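November, bench notes, Skorano cell (two-arm)

Started 8:40. Left hand came back on last night after the cable swap, so most of today is getting it to behave like the right one again. Right hand not touched except the wipe-down.

Desta's handover, copied off the whiteboard before somebody cleans it:

- left wrist cable replaced, old one had a nick in the jacket near the connector
- hand re-seated, band on the forearm checked
- **no homing done after power up** (!!)
- log stops at cycle 308, rest of the run never got saved

So first job was homing. Arms parked, hands open, e-stop within reach, then both hands through the open/close routine from the Grinham panel. Left thumb stalled on the first try. Backed out, power off at the rack, counted to ten, power on, fine the second time. Don't love that. Looked for anything pinching and the only candidate was the new cable, it's a bit longer than the old one and wants to tuck itself under the wrist housing when the forearm rolls. Re-routed so the loop goes up over the back of the wrist and then down the forearm. Roll to both limits by hand, slow, watching the slack. Clears. One strand still goes underneath, left it, it isn't pulled on at either end of the roll.

Wrist screws: paint marks on Desta's had not moved. Two fingertip screws on the left hand took a little turn, nothing scary. Thread lock is in the Dinsa drawer, NOT the one labeled thread lock.

Then the slow close test with the small pumpkins, 1 on the plate, 1 on the cloth. Plate because the fingers have to come in over a rim and that's where the left one was going wrong last month. Speed at 4 percent, force limit at the low setting, right hand held back near the table.
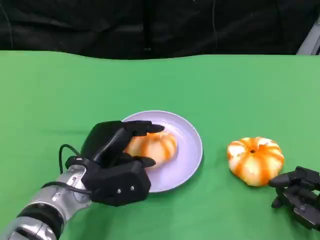
Leidy thinks the low setting is hiding the problem, and that a thumb that's going to stall will only stall under load, so the slow close should be repeated at normal force before anybody signs the cell back over. Fair. Adding it to the list, but I want the pads zeroed first or the force numbers mean nothing anyway.

Pads. Zeroing steps as I did them, in case it's someone else next time:

1. Hand open, nothing near the pads, arms parked.
2. Wipe pads with the dry cloth. No alcohol on the dotted face, ever. Alcohol ok on the housing.
3. Wait for the light on the pad. If it stays off, reseat the little connector, don't force it.
4. Run `pad_zero` for one hand, let it finish, then the other. Both at once and the second one writes over the first (Hagos found this, still not fixed).
5. Save. Check that it saved. See 308 above.

Left hand drifted the first time I zeroed it. Probably me, I'd had my glove on the thumb seconds before. Did it over after coffee and it held. Readings on left and right now agree closely enough that I'd stop chasing it.

11:15, soft grips. Orange squishy piece, pinch between the long fingertip and the thumb, watching from the wrist camera. This is the one that shows up a bad thumb angle, the hard stuff just rolls to wherever it wants and looks fine. With the soft one you see the squeeze go lopsided. 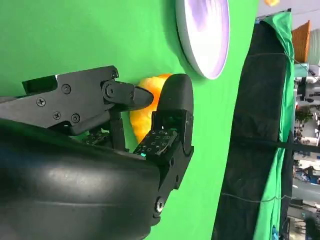

*Soft pinch from the wrist view. Pad light on at the thumb, fingertip and thumb tip on oposite sides of the piece.*

Wrist view is usable again by the way, had it defocused for I don't know how long. Quarter turn on the lens ring and a dab of paint.

Tweaked thumb angle offset by 2 in the config, file is under `trarer/hands/`, old value left in a comment next to the new one. Please don't delete the comment this time.

Housekeeping while I was in there: green cloth smoothed out and re-clipped, it creeps toward the arms when people lean on the table. Strap on the black padding checked, snug.

Still open:

- [ ] slow close again at normal force (Leidy)
- [ ] find out why logging quits, disk isn't full, I looked
- [ ] order a spare wrist cable in the *shorter* length. Sanaa has the part number
- [ ] ask Hagos about a lock on pad_zero so two can't run
- [ ] right hand fingertip screws, ran out of time, only did the left

If left thumb stalls at homing again: stop, write down what the roll angle was, leave the cell as is and get me or Desta. Don't just power cycle it like I did, I lost the error code doing that.

Panel left in manual. Key is on the hook. Out 12:50, Bit-na has the cell after lunch.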